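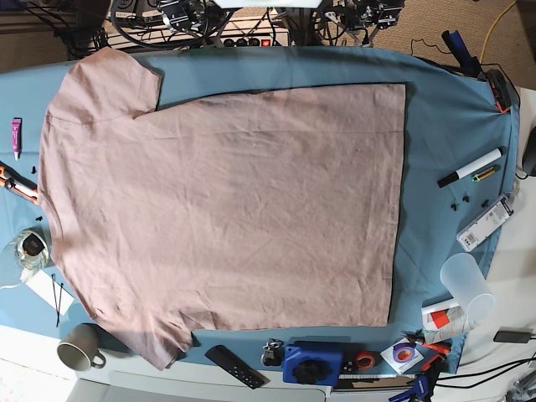

T-shirt laid flat on a blue work cloth, with bench items along the edges.

Flimodbridge Help Community > Workcell Practice > Rules and Standards

Which bench rules should apply to a two-arm cell that handles garments?

Posted by larville_lab_coord
6 May 2020

Our department in Larville is preparing a written procedure for a tabletop cell in which two small arms fold T-shirts. The procedure will be used by 11 operators on rotating shifts, most of whom have had no earlier contact with automation. We have a general safety policy for the building, but it was written for power tools and does not address a table of this type.

I would appreciate guidance on the following matters.

First, whether small objects may remain on the work cloth while the arms are powered. Opinion here is divided. One group holds that the surface should be bare except for the garment. The other group holds that a fixed arrangement of everyday items is acceptable if it is kept outside the folding area and recorded.

Second, whether the starting position of the shirt should be prescribed. At present each operator lays it down in his or her own way, sometimes with a sleeve partly folded under, and the session log does not mention it.

Third, who should be permitted to reach onto the table between attempts, and in what state the arms must be at that time.

We have reviewed the documents supplied with our control software (Bitbridge) and found nothing on housekeeping. The procedure must be submitted to the department office before new operators begin. References to written practice at other sites would be especially welcome.

Javiera Saavedra

In our group the table rules occupy two pages, and they have been in force since January of last year. I will address your points in the order given.

Objects on the cloth. We permit them under conditions. Every item must appear on a layout sheet, which is taped to the wall beside the cell. The sheet divides the cloth into a center area, reserved for the garment, and a border, where listed items may stay. An operator who adds or removes an item must write the change on the sheet and initial it before the arms are enabled. Items with a blade are a separate class. A knife or cutter may not be on the cloth at all during powered operation, with the blade in or out. Loose batteries are treated the same way. Liquids are prohibited on the table and on the shelf behind it, and a drinking mug is counted as a liquid even when it has been emptied, so that no operator has to judge the matter by looking.

Starting position. Yes, it should be prescribed, but the rule should allow for more than one position. We define four: collar left, collar right, collar toward the operator, and collar away. For each one the sheet states whether the front or the back of the shirt faces up. Sleeves may be flat or tucked, and the operator marks which. A shirt that does not match any listed position is logged as "other" with a short note. Before this rule was adopted, we had 936 log entries that could not be compared with one another.

Reaching onto the table. One person only, named at the start of the session. The arms must be stopped and the operator must say "hands in" and "hands out" aloud. Software pause is not accepted as a stop in our rules. The motion power must be off.

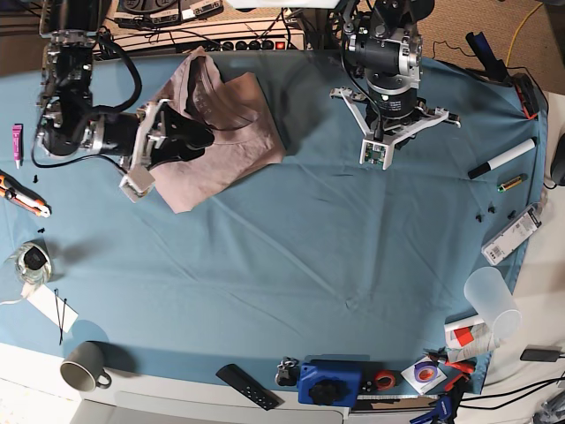
Reading time for this thread: 4 min

Two further provisions may be useful to you. The first concerns a gripper that is resting on the fabric when a stop is called. Operators tend to pull the garment free by hand. Our rule is that the cloth is left where it is until motion power is off, and the fingers are then opened by the release procedure in the manual for the arm. If the second arm is above the table at that time, it is treated as live even when its gripper is open and holding nothing.

The second concerns cables. Power strips and adapters stay off the work cloth. Any cable that crosses the floor near the table must be covered or routed along the wall, and the person opening the session signs for this. We inspect gripper fingers and exposed boards every 20 sessions and record the result in the same log.

You should check all of the above against the risk assessment for your own equipment. A house rule does not replace it, and your safety office will have the final word on the stop requirement.

benchrules_k

Just clear the table. We lost most of a day at our site when a roll of tape was dragged under a sleeve and the fold had to be repeated. Bare cloth, one shirt, nothing else. It is easier to write and easier to check.

Zapata Workcell Desk

The previous reply is correct for production cells. For a study or training cell, a bare table may not be suitable, as the presence of ordinary items is sometimes part of the work. In that case the written layout described by J. Saavedra is the better model. We would add three requirements.

The layout sheet should carry a revision number, and the session log should cite it. A sheet without a revision number is of little use after several months.

Clamps, rulers and other hard items near the front edge should be placed so that neither arm can reach them at full extension. This is to be confirmed by moving each arm slowly by hand or at reduced speed, with the result entered on the sheet.

Very small parts, such as clips and fasteners, should be counted at the start and at the end of each session. They are easily carried off in a fold of cloth, and a missing clip should be found before the next garment is laid down.

Our site retains layout sheets for 3,000 operating hours and then archives them. A shorter period may be appropriate for a department of your size.

larville_lab_coord

Thank you. The draft will adopt the layout sheet, the four starting positions and the one-person rule. The question of the software pause has been referred to our safety office, and I will post their decision in this thread when it is received.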